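Review: Tetell Fingertip Service Kit for Two-Handed Grippers

Reviewed by the equipment desk, Dutlow Bench Review

The Tetell service kit is sold to operators of paired hand-held grippers who need to replace finger pads, retighten the pivots and bring the jaws back into line. It contains two sets of pads, a torque driver with 3 bits, a tube of thread compound, a feeler strip and a printed service card. Our unit was purchased through Karkolen at the list price and was used over one full maintenance cycle, ending in December.

The kit was assessed on a pair of grippers assigned to household cloth work. Cloth is a demanding load for a fingertip. A pad that sits slightly proud on one side will still pick up a box without complaint, but it will drag a thin fabric sideways as the jaws close. For this reason the jaws should be checked in the fully open position before each session, with both pads clean and the pivot screws seated.

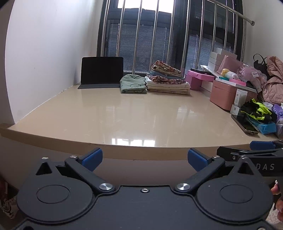

Jaws open, pads facing, beside the folded stack.

Fitting the pads is straightforward. The old pad peels away with steady pressure from the thumb, and the new one presses on from the tip downward. The service card recommends leaving the tool idle overnight after fitting. We followed this advice on the first set and ignored it on the second, and found no difference in hold. Both pads on a tool should be replaced together. A worn pad paired with a new one closes off center, and no amount of adjustment at the pivot will correct it.

The torque driver is the best item in the kit. It clicks clearly, it is short enough to reach the pivot screws without removing the arms, and its setting did not drift during the review. The bits are less satisfactory. The smallest rounded at the edge after 7 uses and was replaced with a Shearer bit from our own drawer, which fit the handle without play.

Alignment takes the most time. The card asks the operator to close the jaws on the feeler strip, loosen one pivot a quarter turn, settle the arm and retighten. It does not say which side to begin with. We recommend the left on every tool, and a note of this in the service log, so that a second technician does not undo the work of the first. The finished adjustment should be tried on crinkled or printed cotton, where any sideways pull shows at once in the folds.
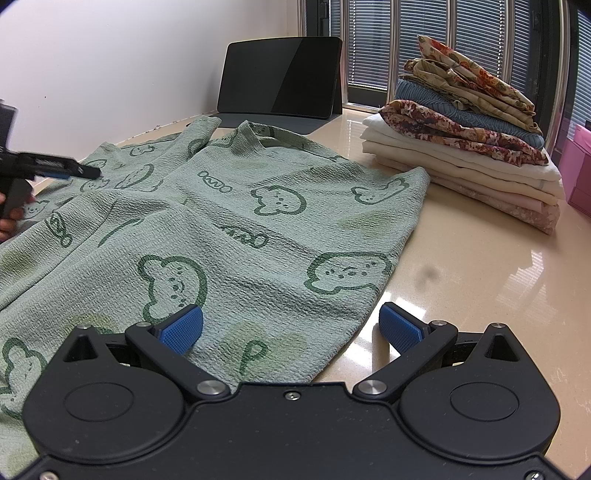

Karkolen, shown a draft of this review, replied that the strip should be wiped with alcohol between tools and that a revised card would name the starting side. The reply added that replacement bits may be ordered separately.

Our log shows 2,071 closures on the first set of pads before the grip surface began to polish. Operators who handle mainly cardboard should expect a different figure.

The kit is recommended for sites that keep at least 2 grippers in regular service. Sites with a single tool may prefer to buy the pads alone and borrow a driver. The case latch is weak and should be held shut with a strap during transport.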